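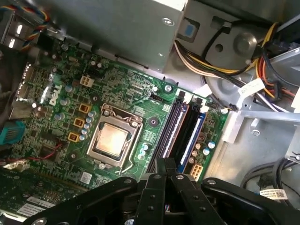 Figure 2. Interior of a desktop computer, with a green Dell motherboard and a processor seated in the open socket.

4. Keeping and Losing Friends After Midlife

4.1 Background to the survey items

The second part of the Lirkach study dealt with friendships that had lasted a long time and with those that had faded. Earlier work in the same project looked mainly at how often adults met their friends. The project group judged that frequency alone gave a poor account of what people meant when they called someone a close friend. Many respondents in the first round named a person they had not seen for years. Some named a person with whom they had quarreled.

For this reason the questionnaire was rewritten. It was sent to 2,000 adults in the towns of Prarkis and Limsakul, and 1,624 forms were returned complete enough to use. Each respondent could list up to four friends and was asked, for each one, how the friendship began, how contact was kept, and whether the respondent expected it to continue. Relatives and spouses were left out. Neighbors were allowed if the respondent considered them friends first.

4.2 Friendships formed early in life

Friends met at school or in a first job were listed often, even by people who had moved away from the place where the friendship started. Respondents described these ties in terms of shared memory. They wrote about parents who had since died, houses that had been sold, and nicknames no longer used by anyone else. Contact was usually light, a card in the winter or a telephone call on a birthday, and few respondents saw this as a sign of trouble.

Friends made later were described differently. Here the answers dealt with daily help: rides to appointments, meals after surgery, a spare key. Respondents in Limsakul, where more households had moved in from elsewhere, gave more answers of this kind than those in Prarkis. The two groups of friends overlapped very little on the forms.

4.3 How friendships ended

Open quarrels were uncommon in the written answers. Most endings were slow. A friend changed jobs or remarried, calls were returned later and later, and at some point neither person called. Respondents often had trouble giving a year for the ending, and several left that line blank while filling in everything else. The coding guide, prepared at Flestura, treats a blank year as "gradual" when the comment box supports it and as missing when it does not.

Regret was expressed more strongly over gradual endings than over quarrels. We advise caution with this result. People who had quarreled may have been less willing to list the friend at all, and the form gave them no separate place to do so.

Posted 6 February 2021. Lirkach Study of Adult Friendship. Questions may be sent to the project office. All rights reserved. Back to top

Comments

marlow_t: Is the coding guide available to read? I would like to see how "gradual" was handled for friends who moved abroad.

Retired in Prarkis: I filled in one of these forms. The line for the year stumped me too. We just stopped writing.

j.k.: Would be good to have the neighbors split out in section 5.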